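About Pastham Psychology

Pastham Psychology is a private practice for children, teenagers and adults. We opened with 3 consulting rooms and now have 4.

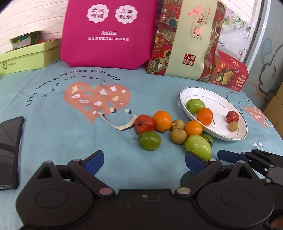

Gervásio Arruda remembers that the first phone call was the hardest part, and that he had put off booking his son's learning assessment for most of a year. Many families tell us something similar, so our intake line is answered by a psychologist between 9 am and noon.

Most of our work is assessment. We test for learning disorders, ADHD and memory problems, and we write reports in plain language that schools and family doctors can use. An assessment usually takes two mornings, with a feedback session in August or later for anyone who books over winter. We also offer ongoing counselling for anxiety, grief and sleep problems.

The practice was started under the name Dunent Counselling and took its present name when it moved to the Brito building. Our clinicians are all registered and meet weekly for supervision — this includes the senior staff.

Parking is behind the building, off the lane. The lift is at the rear entrance. Please bring past reports, school records and glasses or hearing aids if you use them.

Suite 1002, Brito Building, Pastham 3167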